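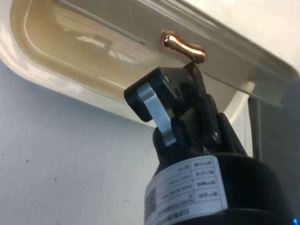 Secondhand appliances: fix, sell or curb?

Posted by mulcahy_st_mike, 3/22/24

My landlord is clearing out the basement of our building and says anything left there by June goes to the dump. Two of the things in it are mine: a countertop dishwasher I bought when I still believed I would become a dishwasher person, and a bread machine that came with the apartment, like the draft. Both run. The bread machine squeals. Do I fix it and sell it, sell it as is, or put the pair of them on the curb and let nature take its course?

tuva_eide
Sell as is. Put "squeals" in the listing. People who buy used bread machines are not looking for peace and quiet.

h_lemaire
Disagree. A squeal is nearly always a dry shaft seal under the pan. It's a cheap part and an evening of your life. A quiet machine sells in a day and a squealing one sits in your hallway until you move.

tuva_eide
An evening of your life, he says, with a garage full of toasters.

h_lemaire
Four toasters. They're all different.

falard_road
What nobody has asked is what you want for them. I sold a working dryer for 100 bucks last year and spent more than that in spirit. 14 messages, most of them "still available?" One man wanted me to hold it while he measured his closet. He is presumably still measuring.

mulcahy_st_mike
I'd take 100 for the two together and call it a triumph.

khadija_az
Then don't fix anything. You are one trip to the parts counter away from losing money on this. I spent a whole weekend restoring a stand mixer for my sister and she told me she'd been meaning to get the red one.

h_lemaire
That's a sister problem, not a mixer problem.

khadija_az
Granted.

thanasis_k
Has anyone used Jalteo for this kind of thing? The pickup looks handy but they take a cut, and my last listing got buried under 600 air fryers. I'm starting to think there was a single air fryer and everyone has been passing it along.

falard_road
I gave up on Jalteo when they started "suggesting" prices. It suggested I sell my grandmother's waffle iron for less than a waffle.

tuva_eide
Jalteo is fine if you ignore every button except the one that says post.

mieczyslaw_k
I fixed appliances for a living until my knees retired, so a word for Hervé. He's right about the seal. But before you spend a dime, take the pan out and turn the drive by hand. If it's stiff or gritty, it may be the bearing, and then you are into real work for a machine that makes one square loaf. If it turns easy, a drop of food-grade oil might shut it up. Unplug it first. I mention this because of a customer I had.

mulcahy_st_mike
What happened to the customer?

mieczyslaw_k
He's fine. He talks about it a lot.

khadija_az
I still say curb. Put a note on it that says WORKS and it'll be gone before you're back upstairs.

h_lemaire
A note that says WORKS is how I got two of the toasters.

thanasis_k
Did they work?

h_lemaire
One did.

falard_road
Check your town's rules on the curb thing. Ours went after a guy on my street for a couch. The letter mentioned fines up to 2,000. He dragged it back in and now he has two couches.

mulcahy_st_mike
OK, update. Took the pan out, turned it by hand, easy as anything. Put in one drop of oil and ran the dough cycle. No squeal. There is now a sort of hum, which I am choosing to call character. Listing it tonight with the dishwasher.

tuva_eide
Put "hums" in the listing.

h_lemaire
Replace the seal anyway. The oil won't last.

mulcahy_st_mike
It only has to last until somebody carries it down the stairs, Hervé.

h_lemaire
How much are you asking? No reason.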